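Print this page | E-mail this page

Workshop tips: looking after a small block-stacking cell

These notes cover the bench arm we use for stacking marked blocks. The control software is Drutix, the blocks came from Prernmont, and the rest is ordinary bench kit. Most of it applies to any small arm that finds its parts by printed markers.

Keeping the markers readable

When the arm starts missing its picks, look at the markers before you touch any settings. A greasy thumbprint across one corner is enough to put the position out. Wipe them with a dry microfibre cloth. If that fails, use a barely damp one and let the block stand before it goes back on the table. Don't use spray cleaner on printed labels. It lifts the edges, and a lifted edge catches the light.

Replace a scratched marker with one of the same number and size. Leave the white margin on when you trim it. We once cut ours close to make them look neat and lost most of a morning finding out why half of them had vanished from the software.

Put markers on more than one face of each block. The wrist camera often gets the top of a part at a very shallow angle, and the front marker gives it something better to work from.
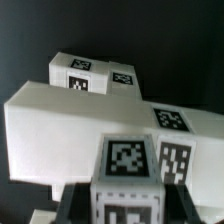
Joanne Ellwood writes that she prints hers on matt label paper and goes over the edges with the back of a spoon, and that the last set stayed put from December until she changed the blocks. She also asks people to stop using glossy tape over the top. I agree about the tape. We tried it and the lamp showed up as a white patch across the pattern.

Gripper fingers

Close the fingers on a spare cube with the arm stopped and check that both sides meet it squarely. If the cube turns as they close, one finger is out of line. Slacken its screws, let the finger settle against the cube, and tighten them a little at a time, swapping from one to the other.

Clean the inner faces at the end of the day. Dust from the blocks builds up there and the grip slips on the longer pieces first. Keep the grip force as low as it will go without dropping anything. Ours is set at 6 in Drutix, and at 9 it started to mark the corners.

Setting up the table

1. Clear the bench and wipe it down. A dark, dull surface is best behind white parts.

2. Check the cables with the arm powered off. Screwed connectors work loose in time, so turn each one finger-tight. Leave enough slack for the arm to reach the far side of its travel, then move it by hand through the whole range and watch for anything pulling.

3. Lay the marker sheet flat and tape it underneath. A curled corner will upset the calibration. Once it is down, don't nudge it, and keep the pile off as much of it as you can.

4. Open the fingers wide and bring the arm up over the pile before starting a run. Look at the gap between the fingertips and the highest block, and raise the start height if you have any doubt.

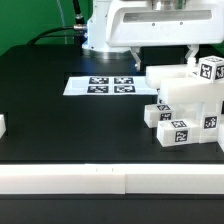

5. Run the calibration and save it under a new name. Keep the old file until the new one has done a full session.

6. Try one pick at slow speed with your hand by the stop button. If it goes well, put the speed up in small steps.

If it still misses

Restart the camera before the arm. Error 832 on ours has always been the camera lead, and reseating it at both ends clears it. Error 1712 means the saved table position doesn't match what the camera finds, so go back to step 3.

Cuiping Feng keeps a paper log by the bench with the date of each calibration and any screws that were tightened. I have started doing the same.

Sign up for our newsletter for new tips each month. You can unsubscribe at any time.

This site uses cookies. By continuing to browse you agree to our use of them. Accept | Settings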